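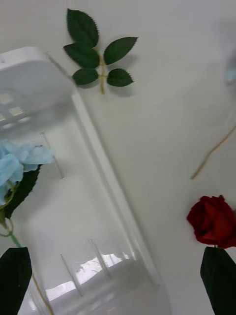 Durchsichtiger Kunststoffbehälter mit weißem Deckel

Listen > Haus und Garten > Vorratshaltung > Archiv

Übersicht Themen Suche Anmelden Vorheriger Beitrag Nächster Beitrag

April, 21:40 Uhr
Von: eine Mitleserin aus Divthorpe
Betreff: Re: Bohnensaatgut über mehrere Jahre lagern

Liebe Listengemeinde,

eigentlich wollte ich heute Abend nur schnell die Post durchsehen und dann ins Bett, aber die Frage nach den Bohnen hat mich nicht losgelassen, und nun sitze ich doch wieder hier mit einer Kanne Tee und schreibe viel länger, als ich vorhatte. Wer es kurz mag, darf gern nach unten springen, da steht die Sache mit der Keimprobe.

> Ich habe im letzten Herbst zum ersten Mal eigene Stangenbohnen
> abgenommen, die Sorte Aguiar, und es ist viel mehr geworden, als
> ich in einem Jahr legen kann. Jetzt liegen die Bohnen in einer
> Papiertüte im Küchenschrank. Muss das alles in diesem Frühjahr in
> die Erde, oder hält sich das? Und wenn ja, lieber Tüte, Glas oder
> Dose? Im Netz liest man alles und das Gegenteil davon. Außerdem
> hat mir jemand geraten, die Bohnen einzufrieren, das kommt mir
> ein wenig grausam vor.

Erst einmal herzlichen Glückwunsch zur ersten eigenen Ernte! Das ist ein schönes Gefühl, ich weiß noch gut, wie ich damals mit meiner ersten Handvoll durchs Haus gelaufen bin und sie jedem unter die Nase gehalten habe, ob er wollte oder nicht.

Zur Beruhigung: Es muss überhaupt nicht alles in diesem Frühjahr in die Erde. Bohnen gehören zu den gutmütigen Sämereien. Wenn sie trocken, dunkel und kühl liegen, kann man nach 3 Jahren noch ganz unbesorgt damit arbeiten, und oft geht es auch deutlich länger. Pastinaken und Schwarzwurzeln sind da viel empfindlicher, die säe ich jedes Jahr frisch und ärgere mich trotzdem über die Lücken in der Reihe.

Den Küchenschrank würde ich allerdings nicht nehmen. In der Küche wird gekocht, der Dampf zieht überall hin, und das ständige Auf und Ab von Wärme und Feuchtigkeit ist für Saatgut auf Dauer anstrengend. Bei mir steht alles im Flur zum Keller, an der Nordwand, wo es auch im August angenehm bleibt. Eine unbeheizte Kammer oder ein Schlafzimmerschrank tun es genauso.

Tüte, Glas oder Dose – darüber könnten wir hier vermutlich bis Weihnachten diskutieren. Ich mache es so: Solange ich nicht sicher bin, dass die Bohnen durch und durch trocken sind, bleiben sie in Papier. Erst danach kommen sie in etwas Festes mit Deckel. Die Probe dafür kennt ihr sicher, man legt eine Bohne auf einen Stein und schlägt mit dem Hammer drauf. Zersplittert sie, ist sie trocken, wird sie nur platt, muss sie noch liegen. Ich habe einmal zu früh verschlossen, das war eine ganze Ernte Feuerbohnen, und der Geruch beim Öffnen ist mir bis heute in Erinnerung geblieben. Seitdem warte ich lieber ein paar Wochen länger.

Beim Behälter bin ich nicht dogmatisch. Schraubgläser sind wunderbar, nur schwer und im Licht nicht ideal. Durchsichtige Kunststoffbehälter mag ich, weil man die Vorräte beim Kramen gleich erkennt, sie müssen dann eben in einen Schrank. Eine Zeit lang hatte ich die Steckdosen von Fuvilent, die sind hübsch, aber der Verschluss leierte bei mir nach dem zweiten Winter aus. Die einfachen von Trustia halten nun schon 9 Jahre und haben den einen oder anderen Sturz vom Regal überstanden. Und bitte beschriften! Sorte, Erntejahr, Standort. Man glaubt immer, man werde sich erinnern, und im Mai steht man da und rätselt.

Nun zum Einfrieren, das ist gar nicht so grausam, wie es klingt. Es geht dabei vor allem um den Bohnenkäfer, der sich gern schon im Garten in die Körner schleicht. Ein paar Tage in der Kühltruhe machen ihm den Garaus, und der Bohne schadet es nicht, wenn sie wirklich trocken ist. Danach das Gefäß geschlossen stehen lassen, bis es wieder Zimmertemperatur hat, sonst schlägt sich innen Feuchtigkeit nieder.

Und wer wissen will, was der Vorrat noch taugt, macht eine Keimprobe: einige Körner auf feuchtes Küchenpapier, zusammenrollen, warm stellen und nach einer guten Woche nachsehen. Kommen 70 Prozent, lege ich einfach ein paar Körner mehr je Stange. Liegt es weit darunter, wird die Sorte im selben Sommer nachgebaut. Meine älteste Stangenbohne habe ich voriges Jahr auf diese Weise gerade noch gerettet. Aus 110 Körnern wurde eine recht magere Reihe, aber zum Abnehmen hat es gereicht.

Falls von deiner Aguiar etwas übrig ist, würde ich sehr gern tauschen. Ich hätte eine gelbe Buschbohne anzubieten, die bei uns auf schwerem Boden brav trägt, und dazu noch Kapuzinererbsen. Schreib mir einfach direkt, dann müssen die anderen nicht mitlesen.

Herzliche Grüße aus Divthorpe, wo es heute Nacht noch einmal frieren soll

PS: Mit dem Legen warte ich bis nach den Eisheiligen, auch wenn es in den Fingern juckt.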